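Skip to page footer

We use cookies to remember your preferences and to see which pages people find useful. You can change your settings at any time.

Lomholm Community Kitchen to open its doors for shared baking days in Stindau

September 2025

STINDAU – Lomholm Community Kitchen is very happy to announce that its new shared baking days will begin this fall, giving people in Stindau and the nearby streets a place to bake together, swap recipes and carry home something good for supper. The program has been a long while in the making, and everyone who has had a hand in it is delighted to see it get under way at last.

The idea grew out of the Lomholm winter suppers, where guests kept asking who had made the bread and whether they might learn to make it too. A good many of those guests live in rented rooms or small apartments with no oven to speak of, or with one that has not held a steady heat in years. Others have a perfectly fine oven at home and simply miss the company. The baking days are meant for all of them, and no experience is needed to sign up. 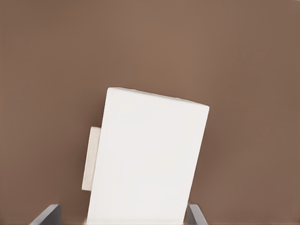 Sessions will run for 4 hours, which leaves time for a slow dough to rise and for a pot of coffee or two while it does. Each one is built around a single kind of baking, beginning with plain white loaves and moving on to seeded rolls, fruit pies, flatbreads and, as the weather turns, the spiced cakes that many families in Stindau still make for the holidays. Bakers are welcome to bring a recipe of their own, and a notebook will be kept on the counter for anyone who would like to write theirs down for others to try.

Flour for the whole first season is being supplied by Kazmi Mill, a family business that has been grinding grain outside Stindau for longer than most of us can remember. The mill has also offered to send along small bags of rye and spelt so that people can taste the difference for themselves – a kindness that was not asked for and is very much appreciated.
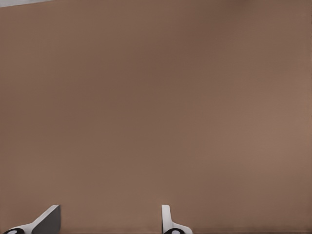 Money for the program came from a summer appeal, which raised $2,202 through coffee mornings, a plant sale and a great many coins dropped into the jar by the door. That sum will cover butter, yeast, sugar and eggs, along with a fund that lets people join in at no cost when things are tight at home. The usual charge will be $5 per session, payable on the day, and those using the fund will never be asked to explain themselves.

Families are encouraged to come along together. Children may bake alongside a parent or another grown-up, and there will be a low table set aside for kneading and shaping. Anyone with a food allergy should mention it when booking, and the team will talk through what can be changed in the recipe and what cannot.

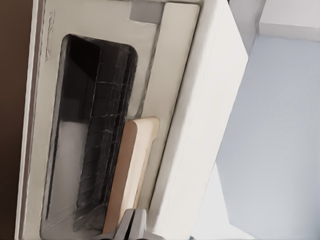 One supper guest who has already put in for a place wrote that she had not baked since her children left home, and that what she looks forward to most is the smell of bread in a room with other people in it. She added that she intends to bring her grandmother's recipe for caraway rolls, provided she can make out the handwriting.

Lomholm has joined with the Itora Allotments to make good use of the fall harvest as well. Growers there have promised apples, plums and more squash than they know what to do with, and the pie sessions have been planned with those generous boxes in mind. Peelings and cores will go straight back to the allotments for the compost heap.

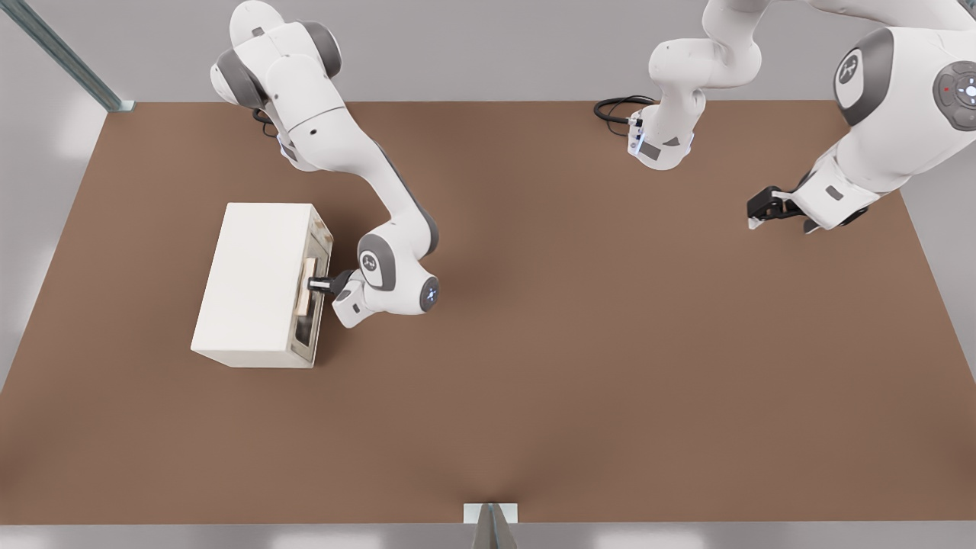

The season will close in December with an open afternoon of cakes, hot drinks and carol singing, to which the whole neighborhood is warmly invited, bakers or not. Places at the regular sessions are limited and can be booked at the kitchen's front desk or by telephone during opening hours. Aprons can be borrowed, but please do bring a tin or a clean cloth to take your baking home in.

About Lomholm Community Kitchen

Lomholm Community Kitchen serves shared meals and hosts cooking classes for the people of Stindau. It is supported by local donations and by the many neighbors who give their time.

Recent news
Winter suppers: what to know before you come
Itora Allotments share their squash soup
Thank you for a wonderful plant sale
How to borrow a preserving pan

Get our monthly newsletter. Enter your email address to sign up.

Contact | Press inquiries | Privacy | © 2025 Lomholm Community Kitchen | Back to top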